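Print this page | E-mail this thread

Elastic gone in 9 washes?

hemline_hal
Bought two pairs of Wandus running shorts in December. The tag promises 300 washes. One pair already slides down when I put my phone in the pocket. Is the Emero detergent doing this, or is "300 washes" just a number somebody liked?

pinsandneedles
It's the dryer. Elastic hates heat. Hang them up and quit blaming the soap.

hemline_hal
Never been in a dryer. I don't own one.

tubsoak
Then I'd look at your spin speed. Mine is a Hiltico and I keep it at 700 for anything with a stretchy waist. My green ones are older than yours and the waistband still puckers up tight:

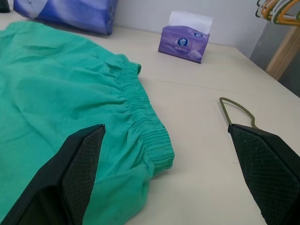 Re: Elastic gone in 9 washes?

pinsandneedles
Spin speed, come on. Spinning pulls water out, it doesn't cook rubber. And a waistband can look fine lying on a table and still have no pull left. Stretch it over a ruler and see if it comes back.

tubsoak
Mine comes back. Believe what you want.

graybobbin
Wash counts on tags mean nothing unless they say what temperature. I wrote to Wandus about it and got a coupon. Cut the casing open and put in Mavromatis elastic, the woven kind. Ten minutes' work.

hemline_hal
So I pay for shorts and then fix them myself. Anybody ever get a refund?

E-mail this thread | Print this page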